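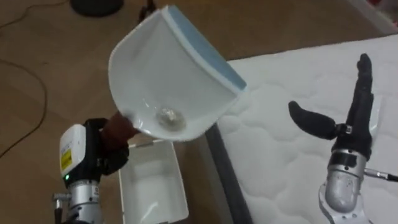 Page last changed: 18/01/2024

Kakari – Emptying a Handled Scoop into a Floor Tray Beside a Low Mattress

Project report, Asanka Talukder

1. Scope

Kakari covers one step in bedside care: tipping out a wide scoop next to the bed without wetting the mattress or the floor. The step takes a few seconds and gets little space in our course readings. The report deals with the shape of the scoop, the place of the tray and the loss of liquid per pour. Comfort of the person in bed and cleaning of the scoop afterward were left out.

2. Equipment

The scoop is glossy white with a deep, rounded bowl and a wide, flat opening. A pale blue rim runs along the open edge. The handle is brown and matte, and comes out of the underside of the bowl instead of the back wall. This puts the hand below the load, so the wrist has to turn further before the bowl is empty.

The receiver is an open white plastic tray set on the floor. The mattress is white and quilted. The floor is wood, and drops on it were blotted and weighed after each run. An underlay sold as Korkex was tried under the tray in November to stop it from sliding. It made the tray rock at one corner and was removed before the measured runs.

Plain tap water was used throughout. The scale and the measuring jug were on loan from the Riedl workshop.

3. Method

Each run started with 200 ml of water in the scoop. The scoop was held over the tray and tipped until the stream stopped, then kept still for a further 5 seconds. The contents of the tray were poured into the jug and read. Water left in the bowl was weighed separately. There were 14 runs in the main series, all with the tray in the same position between the pourer and the mattress.

A short side series used a second scoop, the Vilum, with the handle on the back wall. It was stopped early when the handle joint began to leak, and its results are not used below.

4. Results

The tray received 2520 ml out of the 2800 ml poured in the main series. This is a loss of 20 ml per run on average. Most of the missing water was still in the scoop, held as a small pool in the lowest part of the bowl. The rest was found on the floor on the mattress side of the tray. The mattress cover stayed dry in every run.

Floor drops came mainly from the end of the pour. When the stream thinned, water followed the lip and fell from its underside. Holding the lower lip well inside the tray edge reduced this, but also brought the bowl closer to the bedding.

5. Discussion

The pool left in the bowl is a matter of shape. With a rounded bottom, the last water runs toward the lip only at a steep tilt, and the handle position makes that tilt awkward. A flatter channel from the bottom to the lip would probably help more than a longer handle.

Tray height was not varied. A taller tray would shorten the drop but could get in the way of the wrist – this should be checked first if the work is continued. Thicker liquids also need their own series.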